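3. Study area and methods

3.1 Orchards and varieties

The work was carried out in the Tundov valley, where small mixed orchards are still kept beside most of the older houses. Plots are narrow and run uphill from the river. Apples take up the lower rows, with plums and damsons above them and a few pears along the boundary walls. We chose orchards that had been picked by hand for at least ten years and that had a cool store on the same property. The final sample covered 249 trees of two local apple varieties, Pevum and Oprea. Both ripen late. Pevum has a thick, slightly greasy skin and is usually kept for cooking. Oprea is smaller and sweeter and is eaten fresh until midwinter, after which growers tend to press whatever is left.

Trees were tagged in June, after the natural fruit drop, and the tag number followed each tree's fruit through to storage. Trees with visible canker on the main limbs were left out, as were trees that had been grafted over to a second variety. No change was made to pruning, feeding or watering. Growers were asked to carry on as they would in any other year and to note the days on which they sprayed, if they sprayed.

3.2 Picking and handling

Fruit was picked when the seeds had turned fully brown in a test apple from the sunny side of the tree. Each tree was picked in two passes. The first took fruit from the outer branches and the second took the rest. Windfalls were collected on the same days but were weighed separately and did not enter the storage trial.

Two handling methods were compared. In the first, pickers used a canvas bag with an opening at the bottom and emptied it into a crate at the end of each row. In the second, apples were laid straight into shallow trays carried on the ladder or set on the ground. The tray method is slower, and several growers said they would only use it for fruit meant to last past the new year. Crates and trays were moved to the store by handcart before dark.

A total of 4000 apples went into the trial, divided equally between the two varieties and the two handling methods. Each apple was checked for broken skin, missing stem and soft spots before it was accepted. Fruit that failed the check was returned to the grower.

3.3 Storage

All stores were unheated outbuildings with stone or packed earth floors. Fruit was kept in single layers on slatted shelves, with the apples not touching. Half of the fruit in each group was wrapped in plain newsprint and half was left bare. Shelves were inspected weekly, and any apple with rot larger than a fingernail was taken out and recorded. Shriveling was scored by eye on a four-point scale, always by the same two people working together. Doors were opened at night in mild weather and kept shut during frost. The trial ran for 90 days in each store, and the last shelves were cleared on Sun 11 January.

3.4 Growers' records and clothing

Growers filled in a one-page sheet on each picking day with start and finish times, weather, and the number of crates or trays filled. They also listed what they wore, as the Brirkex picking guide, which most of them had on hand, gives advice on sun, wasps and falling fruit that we wanted to set against normal practice. Gloves were listed less often than we had expected. Brimmed hats were common on both dry and showery days, and felt was named more often than straw (Figure 1). 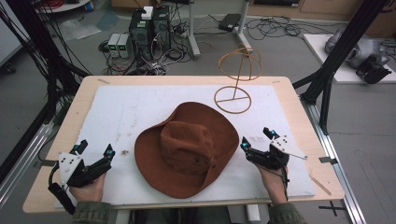
Figure 1. Brown felt hat with a wide brim; wire hat stand behind.

3.5 Data treatment

Losses were calculated as the share of accepted apples removed from the shelves before the end of the trial. Wrapped and bare fruit were compared within each store first, and the results were then pooled. One store was flooded for two nights in early winter, and its bottom shelves were dropped from the shriveling scores but kept in the rot counts. Sheets with no finish time were used for the clothing and weather entries only. The bag and tray methods are compared in Section 4.1, and differences between Pevum and Oprea are taken up in Section 4.2.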